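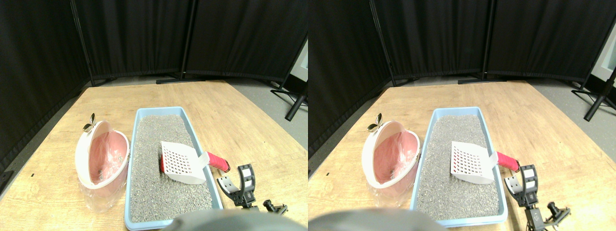
Good morning, and welcome to the Kinine open day at Gredstead. My name is Janka Procházka, and I will be speaking for the first part of the session, before Eduard Říha takes your questions. The program this year is built on household chores, and the first station is the litter tray. Please point out the red handle of the scoop, which lies across the gray litter with its grip out over the side of the tray, toward the open fingers. Pause for visitors at the back to move up.

Main point for this section: a scoop is a hard tool for a gripper. The handle is narrow, the blade is wide, and litter shifts under it. Our Burkville office has recorded 1169 attempts at this chore since April. Give the number once and move on – the full table is in the handout.

Mention the bin as well. It stands right beside the tray, so the trip from one to the other is short. Guests from Lukáč asked last time about liners. The answer is that we use ordinary household goods at every station and do not alter them.

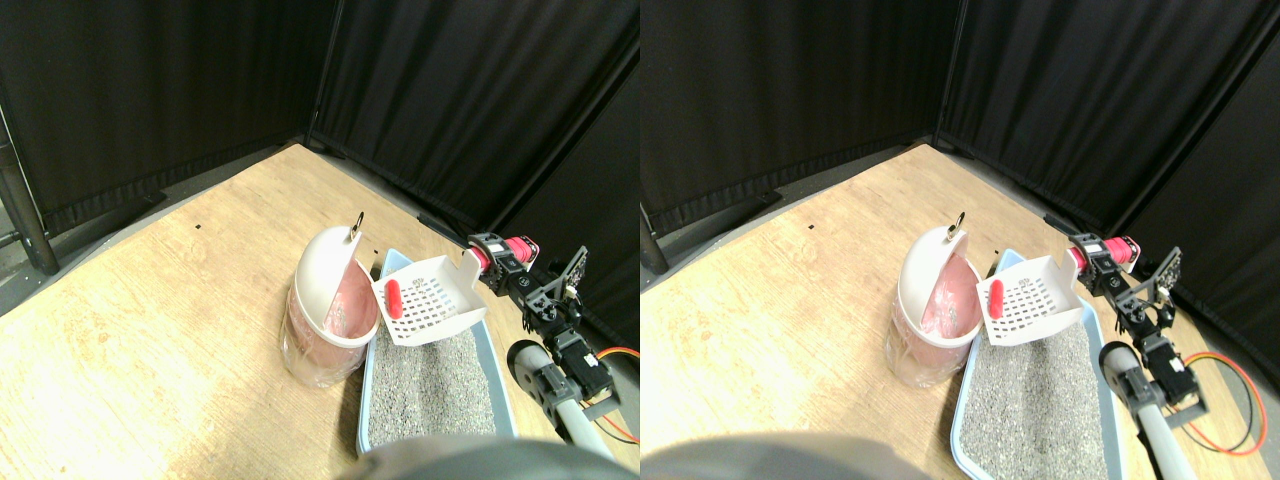
Questions and tour

Hand over to Eduard. He will take questions on safety first, then on cost. Groups of 4 may then go to the stations with a guide. Remind visitors to stay behind the floor line while an arm is powered, and to return badges at the front desk. Parking passes are stamped there too.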